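Five months at the Tralholm clinic

27th June

I promised back in January that I would write something once I had settled into my new job, and then I went quiet, so to the handful of you who sent emails asking if I was still alive: yes, and thank you, and I'm sorry I took so long to answer. I have been learning how to run the front half of a small outpatient clinic, and it has eaten most of my evenings.

For anyone who missed it, I left the big hospital on the hill after a very long stretch in patient scheduling and moved over to the Tralholm clinic, which was bought by the Kaderen group the winter before last. I know a lot of people in town were worried about the sale. I was worried too! My mother has been a patient there since before I could drive, and she had strong opinions about a company from out of state putting its name over the door. (She still calls it by the old doctor's name and I don't think she will ever stop.)

What I found when I got there was a building full of kind people working around a phone system that should have been retired years ago. On my first Tuesday-after-a-holiday sort of morning we had 217 calls before lunch, with two of us answering. You could hear it in people's voices by the time they got through. They had been holding so long that they had forgotten what they wanted to ask, or they had gotten up to let the dog out and missed us picking up. I went home that night and ate cereal over the sink.

Marloes Hermans, our practice manager, had already been pushing for online booking, and in the spring we finally switched over to Divero. I won't pretend I loved it at first. The calendar colors made no sense to me, and for the first week it kept offering people flu shot appointments with the foot doctor. But it does let folks pick their own times late at night when they remember they need a checkup, and I have to admit that is when I remember mine. 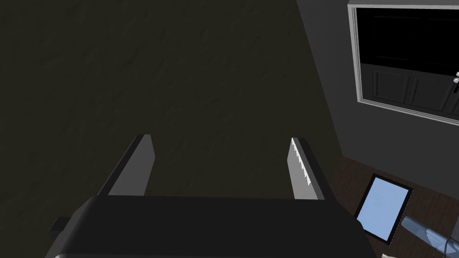 The part I want to talk about, though, is the people who don't book online and never will. We sent a paper letter to everyone who hadn't signed up for an account, 314 of them, and I read every reply that came back. Some were a single line. One lady wrote two full pages about her late husband and his knee, and then at the very bottom asked if she could please have the same nurse as last time. I called her myself, and yes, she could.

So we kept a phone line just for them. It rings at my desk and at Jolien Dekker's, and we don't have a menu on it, no press one for this and two for that. Kaderen's regional office wasn't sure about it when Marloes asked, as you might guess, and there was a fairly stiff meeting, with coffee from the good machine. They gave us until the end of the summer to see how it goes. I have been keeping notes in a spiral notebook like it's 1994.

A few of you asked about costs, whether the clinic got more expensive after the sale. I only see the front desk side, so take this for what it's worth. The basic visit price for people paying without insurance is 100 dollars now, and it was a little less before. The lab work moved to Benkirane, across the river, and that has been the bigger headache, what with the extra drive and a parking lot that holds maybe a dozen cars if everyone behaves. If you have a blood draw coming up, call them before you leave the house. They close for lunch and the website doesn't say so.

Hours have gotten better, at least. We are open until seven two evenings a week, and the last 5 slots each of those days are held back for people who call that same morning. My neighbor got her son's ear looked at that way and brought me a loaf of zucchini bread afterward, which I accepted in my role as neighbor and certainly not as clinic staff.

I do miss my old crew on the hill — the night shift jokes, mostly, and the cafeteria soup. But I walk to work now, and I know a good many of the patients by their voices before they tell me their names. Next time I'll write about the waiting room chairs, because there has been a long argument about whether to get the kind with arms, and I have a side.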